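Kideo 식탁 정리 사진 모음

안녕하세요, 들러 주셔서 고맙습니다. Kideo는 그릇과 접시를 꺼내고, 늘어놓고, 다시 선반에 올리는 평범한 정리 과정을 모은 사진 자료집입니다. 처음에는 Karim Badawi가 자기 집 찬장을 정리하다가 "접시를 어디에 두어야 손이 덜 가는가"를 두고 Kelly Bittencourt와 길게 주고받은 이야기에서 시작했는데, 어쩌다 보니 폴더가 41개까지 늘었네요. 그래서 이참에 설명 문서도 제대로 써 두기로 했습니다.

마지막 수정일: 2021년 5월 2일

무엇이 들어 있나요

폴더 하나가 정리 한 번에 해당합니다. 폴더마다 사진과 짧은 메모 파일(notes.txt)이 함께 있고, 메모에는 어떤 그릇을 썼는지, 어디에 두기로 했는지를 적었습니다. 그릇은 주로 볼과 납작한 접시이고, 색이 서로 다른 것을 일부러 섞었습니다. 같은 색끼리만 모아 두면 보기에는 참 예쁜데, 나중에 메모와 사진을 맞춰 볼 때 어느 접시 이야기인지 헷갈리더라고요.

작업대는 밝은색 나무 상판이고, 그 위에 검은 금속 틀로 받친 나무 선반이 한 단 올라가 있습니다. 저희는 이 선반을 그냥 '윗단'이라고 부르고, 상판은 '바닥단'이라고 부릅니다. 메모에도 이 두 이름이 계속 나오니 기억해 두시면 편합니다.
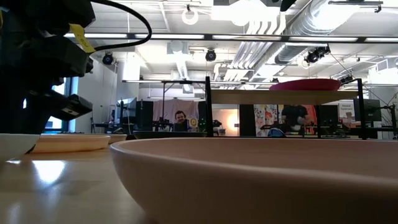 그림 1. 윗단에는 자홍빛 분홍 접시, 바닥단에는 연분홍 볼과 흰 볼, 황갈색 접시 두 장, 낮고 어두운 색 그릇.

색 이름은 되도록 단순하게 적었습니다. 연분홍과 자홍빛 분홍은 따로 구분하니 검색하실 때 주의해 주세요. 그냥 '분홍'으로 찾으면 둘 다 나옵니다. 황갈색 접시는 크기에 따라 '황갈-대', '황갈-소'로 나누어 적었습니다.

폴더 이름

앞부분은 모음 이름이고 뒷부분은 순번입니다. 모음은 portela, nelbridge, berkovar 이렇게 3가지예요. portela는 그릇을 펼쳐 놓는 쪽, nelbridge는 윗단으로 올리는 쪽, berkovar는 크기대로 겹치는 쪽을 다룹니다. 예를 들어 portela_19는 펼쳐 놓기 모음의 열아홉 번째 폴더입니다.

알아 두실 점

빛 반사는 보정하지 않았습니다. 상판에 윤이 나서 밝은 줄이 비치는 사진이 있는데, 접시 테두리를 살펴보실 때 조금 불편하실 수 있어요. 또 앞쪽의 큰 볼이 화면을 많이 차지하는 사진도 있으니, 뒤쪽 그릇이 필요하시면 메모의 배치 항목을 먼저 읽어 보시길 권합니다.

10월 이전에 쓴 메모에는 '윗단' 대신 '선반'이라고 적힌 곳이 남아 있습니다. Kelly가 틈틈이 고치고 있지만 아직 다 끝내지는 못했습니다. 틀린 색 이름이나 빠진 접시를 발견하시면 폴더 이름과 함께 이슈로 남겨 주세요. 작은 것이라도 반갑게 읽고 고치겠습니다.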